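The Door Run

Hauke Eichhorn had the house to himself after six. He worked at the long desk at the back of the Nostano office with two screens and a bag of pretzels, and the house was on the left screen. It had blue-gray walls and white floors and no one had ever lived in it. He knew it better than his own apartment.

The job was to say which controller the company should buy. Nouri had sent theirs in the spring. Badex had sent theirs in August, with a binder, an actual paper binder, and a phone number to call at any hour. Both controllers would drive the same arm and the same two-finger gripper through the same rooms. Whichever one opened more doors would go up to Zasdale, where there was a care home with forty beds and a contract waiting for a signature.

His sister Maren worked nights in that home. He had not told anyone at Nostano. He had meant to, the first week, and then the first week was over.

He loaded the Nouri run and let it go. The arm came up to the French doors and stopped with its fingers apart, as it did at the start of every attempt. He had put a melon on the little table by the far door back in the spring, when he was checking how the renderer handled green, and had never taken it away. By now he looked for it without thinking.

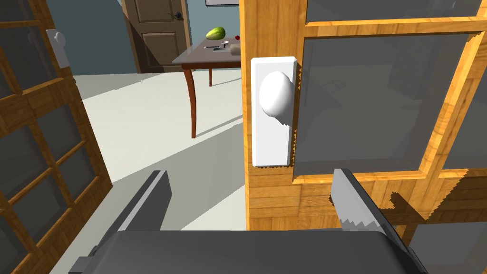

Nouri

The Nouri controller was slow. It came at a knob the way his father used to come at a jar of pickles, first from one side and then from the other, with a rest in between. Hauke logged each attempt and ate a pretzel for each failure. By eight he had stopped eating for failures and was just eating.

The total for the day was 1332 attempts, most of them run on the server with nothing drawn on the screen. He only watched the ones that were flagged. A flag meant the controller had asked for help. Nouri asked for help a lot. It would reach the knob, slip, back off, reach again, slip again, and then it would stop and put a line in the log that said OPERATOR ADVISED.

"It's shy," Maren said when he described it to her on the phone. She was on her break. He could hear the vending machine. "I've got two like that on my hall. They'll stand at the bathroom door and wait for you."

"What do you do?"

"I open the door."

He wrote down the score before he went home. Nouri had opened seventy-one percent of the doors. It had damaged none of them.

Badex

The Badex controller was fast, and people liked to watch it. When Hauke ran it the next evening two of the sales staff pulled chairs over with their coats on. One of them said "Look at that" every time the arm moved.

It opened eighty-four percent. He ran the total twice to be sure of it. Then he went into the failures, because that was the part of the work he was paid for, and the sales people went home.

The failures were short. The controller didn't back off and it didn't ask for anything. It went to the knob, closed, turned, and if the knob failed to turn it turned harder. In the simulator a door could take that all night. A force number went up in a column and then the attempt ended and the door was new again. He sorted the column from high to low. The worst one was attempt 2251. He opened it, paused it before the grasp, and sat looking at it for a while.
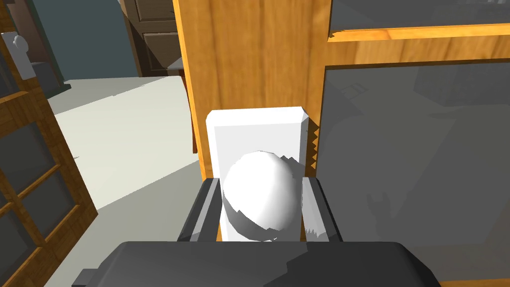
Maren had a scar on her right hand from a door. She had been nine and Hauke had been twelve, and he had been on the other side, pulling, and she had been holding on. Their mother had driven to the hospital in her slippers. He had not thought of it in years, and he thought of it now because the knob on the screen was the same kind, a plain white ball, and the fingers were standing open on either side of it with nothing decided yet. He could have left it paused. He pressed the key and watched the number in the column climb past the limit he had set, and past the limit printed in the binder, and then the attempt ended.

He called the number on the binder. A man answered on the second ring, wide awake.

"There's a setting for that," the man said. "You can cap it."

"What happens to the score if I cap it?"

"It'll come down some."

"How far?"

The man said he would have to get back to him on that.

Hauke capped it himself. It took four minutes. The run took the rest of the night, and he slept on the couch in the front room with his jacket over his legs. At five in the morning the score was sixty-three percent. The log was clean. The controller still never asked for help. When it couldn't open a door it held on to the knob at the cap and stayed there until the clock ran out.

The window

There was one more test on the sheet, and he did it with both controllers before anyone else came in. It was a search test. The arm started somewhere it had no business being, and the controller had to work out that there was no door in front of it and say so.

He picked a spot low down, underneath a window. The sash was the same orange wood as the doors, with the same kind of panes, and he had chosen it for that. Seen from down there it could pass for a door if you wanted a door badly enough.

Badex went for it. It ran up and down the wood looking for something to turn. He let it go on for the full time allowed and wrote down the result.

Then he loaded Nouri. The arm held still under the window with its fingers wide apart. Thirty seconds went by. He got up and filled the kettle and came back, and it had not moved.
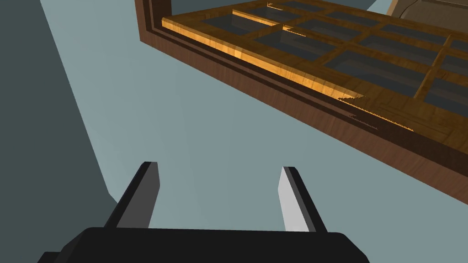
The report

The line in the log said NO DOOR FOUND, and under it, OPERATOR ADVISED.

He wrote the report in plain sentences. He put the eighty-four percent in, and the sixty-three, and the force column for attempt 2251, and the minutes it had taken him to set the cap. He said that Nouri was slow and that the staff at Zasdale would be called to a lot of doors. He recommended it anyway. At the bottom, under Other, he wrote that his sister was employed at the home on the night shift and that he should have said so in the spring.

He read it through once and sent it at ten past seven.

His manager came in at eight and read it standing up, with her bag still on her shoulder. She asked him how many calls a night he thought it would be. He said he could get her a number by noon. She asked whether his sister knew which one he had picked.

"No," he said. "I haven't talked to her since the first run."

"Don't, until this is signed," she said, and went to her office and shut the door.

He took the melon off the table in the house. The next set of tests was going to be kitchens, and he would need it there. Then he started counting calls.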